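In defence of the tray

I have reached the age at which I hold views about trays. They are not fashionable views. The people who write about homes would like my table to be clear, a bare run of pale wood with a plant somewhere behind it, as though the family had been called away to sea. My sister-in-law Theda Ehlers has a table like that. You go round for coffee and feel you ought to apologise to it before putting down your cup.

I tried it for a fortnight. Everything that had lived on our table went into the drawer in the hall, which had been full since we moved in and is now shut for good. By the second evening the tape had come back. Then a phone cable, with no phone on it. Then a letter from the water people, which lay there being looked at.

What I put to Theda is that a table is where small things go when they haven't been dealt with, and that a decent household gives them somewhere to wait. One shallow tray, plain plastic, with a lip so that nothing rolls off and a slot to get your fingers through. I bought two from Hinrichs, the hardware shop in Liltside, for 90 pence each. One is on the table and the other is holding seed potatoes, and I can't pretend the potatoes have noticed the difference.
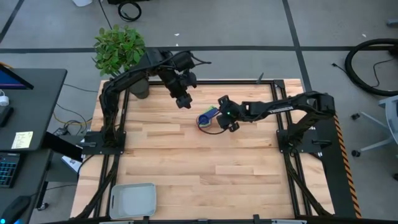
The objection, which Theda made at some length, is that a tray only moves the mess a few inches to the left. Quite so. A few inches to the left is exactly where I want it. I can eat my soup. When the doorbell goes I can pick the whole business up in one hand and put it on the stairs, where it can trip Wolfram.

There are rules, or there ought to be. The tray must be shallow, as anything deep becomes a second drawer and you will find Christmas in it. It should be light in colour, so that you can see the drawing pins. It should have no compartments. My neighbour Helmut Hamann owns a desk organiser with a place for everything, including a slot whose purpose he has never discovered, and he keeps his pens in a mug.

And now and then it should be empty. I was slow to come round to this. An empty tray on a table looks foolish, like a hat on a chair, and my first instinct is to fill it or put it away. I've learnt to leave it be. Ours was empty for most of one afternoon in August and I walked past it several times for the pleasure of the thing. The tape was on the table beside it, of course. Tape will not be told.

Theda remains unpersuaded. She came to supper last month, moved the tray to the windowsill without a word, and put down her own handbag, keys, gloves and reading glasses in the space where it had been. I passed her the salt round them.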